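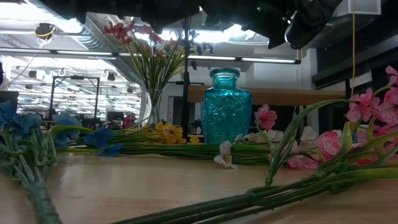

The teal vase is still empty, and the stems wait on the table.

In May, Valter and I started to teach our arm, Frota, to arrange flowers. We work in the evenings at the Zakum workshop, and I write the notes. Artificial flowers are good for this, they forgive a hard grip.

Thin stems are the difficult part. When they lie across each other, Frota wants to take two. I made the fingers 3 mm narrower and put softer rubber inside, and now it lets go of the extra stem more often - but not always. Next I will change the angle of the wrist. Valter thinks we should lower the speed first, so we will try his way.

Ylva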